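Okay, equipment budget thread, as promised to Myrto Vlachopoulos, who has been asking me since January what we're spending the money on. 🧵

We run two arms over one table, and the arms aren't what eats the budget. It's everything near the wrist: fingers, cables, wrist cameras. I put 12 sets of fingertips on the Cullier order and Spyros laughed at me. Let him laugh!

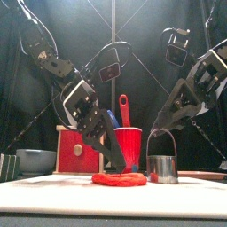 *Right gripper on the pail handle, left one down by the red cloth.*

Thin wire handles are why I want narrower tips (Vrettos quoted us 231 a pair, ouch). Soft stuff like cloth wants something grippier. So that's two kinds of fingers to stock, and I'd really love to get away with one.

Next line: cables. Look at the loops up by those wrist cameras. I'm asking for 3 spares per arm, and a proper sleeve kit if Christos can find one that bends enough.

Props are the cheap part, thank goodness. Bowls, cups, trays, a cutting board. I still gave them their own line so they stop sneaking into "misc."

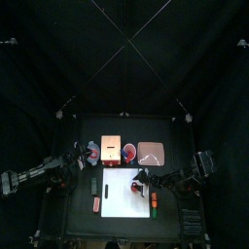 *Both arms at work, cutting board up front, bowl and cup in the back row.*

What I'm NOT buying this round: a bigger table. Plisero has a nice one and I keep opening the page, but it would mean a new enclosure too. Next year maybe.

Quotes go to Achilleas tonight. If you've bought fingertips in bulk, tell me what you paid!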